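Brotton: two-arm bin sorting in a shared shop

README for the recordings, the rack drawings and the setup notes. Last edited in February. If you only want to load the files, skip to Layout.

What this is

Brotton is a two-arm sorting cell built in the Moston shared workshop. It moves small electrical parts, mostly push buttons, between blue plastic bins on a metal rack. The arms are driven by a person most of the time. A trained policy drives them some of the time, and those runs are kept in a separate folder.

The release has 800 episodes. An episode is one attempt at one part: reach in, grip, lift, move, let go, return to the rest pose. Failed attempts are included. We labeled them and left them in at full length.

Who did what

Thandeka Fourie built the rack and the bin mounts. Seung-woo Ha wrote the arm control and the recorder. Bohdana Tkachenko did most of the driving and all of the labels. Kimutai Mutiso trained the baseline and maintains this repository.

Parts being sorted

Industrial push buttons with mushroom caps. They came in a mixed lot from a control panel teardown. Some have the contact block on and some don't. We didn't clean or match them, so expect scratches, bent contacts and the odd loose piece at the bottom of a bin.

The caps are the easy part to see and the hard part to hold. They are round on top and the finger pads slide off if you come in too high. Grip the body below the cap. The driving notes say this too, but people skip the driving notes.

The rack

Aluminum profile frame with a steel front rail. The bins hang close together at one height, so either arm can reach the shared middle bins without changing its base pose. Drawings are in rack/drawings. Use the revised sheet. The first one has the front rail too low and the bins tip forward when a finger catches the rim.

If you build your own, leave more room between neighboring bins than you think you need. Our handle lugs nearly touch in a couple of places and it makes swapping a bin a nuisance. Check that all the bins are from the same maker as well. We bought two batches from different sellers and the rims were different enough to throw off the taught heights. One batch went back.

The arms

Both arms are secondhand and were bought as a pair. The grippers are parallel type with black finger pads. The pads wear. We changed them once, at the break between session 2 and session 3, and the new pads hold noticeably better. If you compare success rates across sessions, keep that in mind or split on the pad_set field.

Cameras: each wrist has a small one, and there are fixed ones on the workspace. The wrist views were the most useful for training. The fixed views are mainly for labeling and for working out what went wrong.

Recording

Sessions were run on Saturday mornings, when the shop is quiet enough to use the emergency stop circuit without tripping anyone else's machine. There are 4 sessions. All streams share one clock from the control computer. Arm state is logged at the control rate and the camera streams are matched to it afterward by timestamp.

The person driving uses a pair of leader arms at the bench. There is a foot switch to mark the start and end of an episode. In session 1 the switch bounced and produced very short empty episodes. Those have been removed, and that is why the numbering has gaps.

Two views of the bins with the grippers in position:
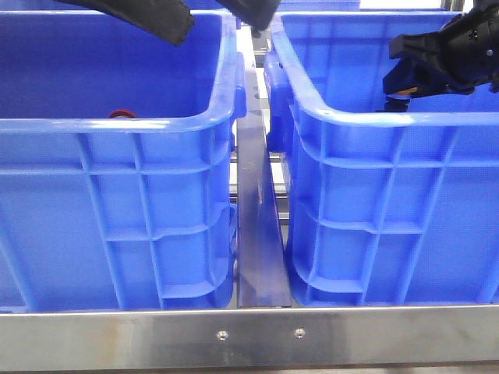
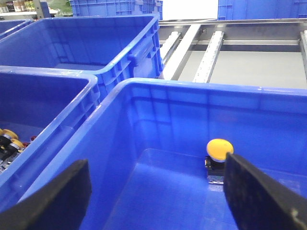
Layout

episodes/ has one folder per episode, with the arm log, the video streams and a small label file.
policy_runs/ has the same structure, driven by the baseline.
rack/ has drawings, the cut list and the bolt list.
calib/ has the camera and arm calibration, one file per session.
tools/ has the loader, the viewer and the script that makes the train and test split.

The label file has five fields: source bin, target bin, outcome, pad_set and notes. Outcome is one of placed, dropped, missed or stopped. Stopped means the driver or the safety circuit ended the episode. Notes is free text and often blank.

Known problems

The wrist cameras set their own exposure. When the arm tilts up and sees the far side of the shop, the background goes white and the bin in front changes shade for a moment. We tried locking exposure in session 4 and the bin interiors came out too dark, so we went back to auto partway through. The calib file for that session records the changeover episode.

One fixed camera was bumped during session 3. There are two calibrations for it and the loader picks the right one by episode number. If you write your own loader, read calib/README first.

Bin colors are no help for telling bins apart. The source and target fields use rack position, counted from the left as seen from the front rail.

The baseline does poorly on piles. It handles a single button standing clear of the walls, and it will often grab two at once or push the pile into a corner when there are several touching. Kimutai's 10 hardest starts are listed in tools/hard_starts.txt if you want something to test against.

Use and changes

You may use, change and share all of it, including for paid work. Please keep the names above with the data. If you find a wrong label, open an issue with the episode number and what you think it should be. Bohdana goes through those in batches, so it can take a while.

A second release with terminal blocks in place of buttons is being recorded. It will have the same layout and a sixth label field for part type.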